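How to sort and store small caps, rings and lids for craft work

In my family we do not throw away the caps of bottles. My mother kept them in a soup pot on the balcony, and when I moved to Vestwood I continued the habit. After some years I had so many that I could not find the one I needed, and I had to make a system. Below I write how I do it. It is not the only way, but it works in a small apartment and it costs almost nothing.

What you need

A washing bowl, dish soap, an old toothbrush, two kitchen towels, a piece of soft fabric to work on, and some boxes with lids. A ruler is also useful. I use shoe boxes for the big groups and flat candy tins for the small ones.

Step 1. Wash first, sort later

Many people sort immediately, and then they must wash every group separately. Please do the washing first. Put warm water and a little soap in the bowl, leave the caps inside for 15 minutes, and brush the inner part where the thread is. Caps from milk need more attention than caps from water. If you still smell something after the second washing, put this cap in the recycling and do not be sorry.

Step 2. Dry them completely

Lay everything on a towel with the open side down for the first hour, then turn it over. I leave mine until the next morning. In February, when my kitchen is cold, I give them two nights. A closed box with one damp cap will smell bad in the whole box, and I know this from experience.

Step 3. Prepare the place for sorting

A hard table is noisy, and the caps jump from it and roll under the furniture. I recommend a blanket or a piece of fleece. On fleece the small parts stay where you put them, and you can take the corners together at the end and pour everything into the box in one movement. Choose a fabric that you can wash.

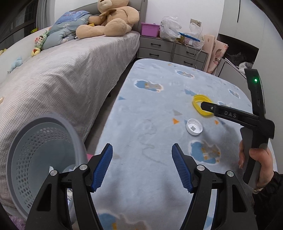
Now make three groups: flat caps, deep caps and rings. By rings I mean all parts which have no top, for example the safety collar that stays on the neck of the bottle. Rings are easy to lose inside the bigger caps, so I take them out before anything else.

Step 4. Divide by size, then by color

Measure across the open side. My friend Orestis Zervas from Gresach divides first by color, and his shelves look very nice, but for mosaics and game pieces the size is more important. When the sizes are mixed, the rows do not come straight. Inside one size you can divide the colors as much as you like. I keep white separate, because I use it the most.

Step 5. Write the label

On every box I write the size, the color and the date of the last counting. The white box says now: 278 pieces, 2nd January. The yellow one has only 98, so I know that I cannot begin a big yellow sun this winter. Use a pencil on paper tape, and then you can correct the number.

Where to keep the boxes

Keep them away from the radiator and from direct sun. My first box stood 11 months in a window, and the red caps became pink on one side. Under the bed is good. Also keep them high or closed if small children visit you, as these parts go very easily into the mouth.

If you have too many, ask at a school. The one in Fustoritz took two full bags from me for their art lessons.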